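The Bedside Chair: Keeping a Folding Wheelchair Fit for Ward Use

By Rezaul Mollah
Reading time: 3 minutes
Print | E-mail

Folding wheelchairs on wards wear out at the fabric long before they wear out at the frame. Steel tubing tolerates years of being pushed into corners. The seat sling, a single layer of cloth held between two rails, carries the full load every time a patient sits down, and it is the part least often checked.

At Hillholm, a rehabilitation unit with 19 beds, the chairs are inspected each December. The check starts where cloth meets metal. Each fastener is pressed with a thumb, and any that moves is tightened or replaced. The cloth next to it is then inspected for elongated holes, which mean the sling is carrying load unevenly.
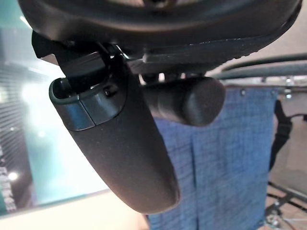 How often should a seat sling be replaced?

Replace it when the fastener holes have stretched, when a seam has opened, or when the sag no longer recovers after the chair has been folded and opened again. Calendar intervals are a poor guide, as one chair may do ten times the work of another.

Some sag is normal. A sling has to give a little in the middle or the chair will not fold. Too much sag rotates the thighs inward and tips the pelvis, and a patient who sits that way for an afternoon will slide forward. Hillholm's maintenance sheet, drawn up with the supplier Tivonmont, asks for a straightedge across the side rails and a measurement down to the cloth. The figure is written on a tag and compared with last year's.

Push handles come next. A handle that turns on its tube is taken out of service the same day. The crossbars are checked for play with the chair open, then with it half folded, where a worn pivot is easier to feel. Brakes are tested on both rear wheels with the chair loaded.

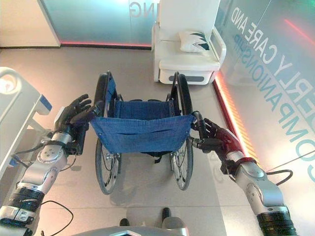

The blue seat sling and push handles, from behind.

Spokes get less attention than they deserve. Pluck them in turn; a dull note means a slack one. Of the chairs inspected at Hillholm last year, 2 needed a rear wheel rebuilt, and in both cases the slack spokes were on the side normally parked against the bed.

Parking is the other half of the subject. The usual arrangement is parallel to the mattress, brakes on, with enough floor left for the person helping to stand between chair and furniture. Bedside cabinets and monitor stands are the common obstructions — a stand with splayed legs takes up more floor than its pole suggests. 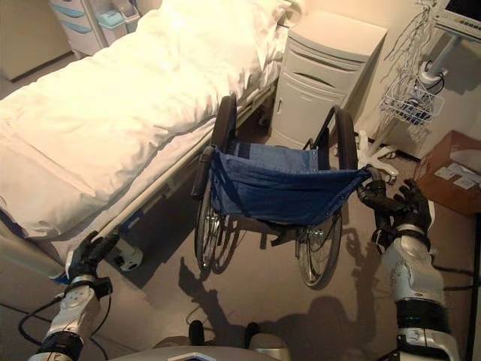

Clear the floor first, then bring the chair in. Moving a cabinet with a patient already sitting on the edge of the mattress is slow and awkward, and cables get pulled. Side rails should be settled before the transfer starts, and footrests swung away or lifted according to type. The bed casters are locked last, after its position has been corrected.

Hillholm logged 2,891 transfers in the year before the current sheet was adopted. The log records the chair number for each one, so a worn sling can be traced to the hours it has served. Replacement slings are ordered in December with the tires.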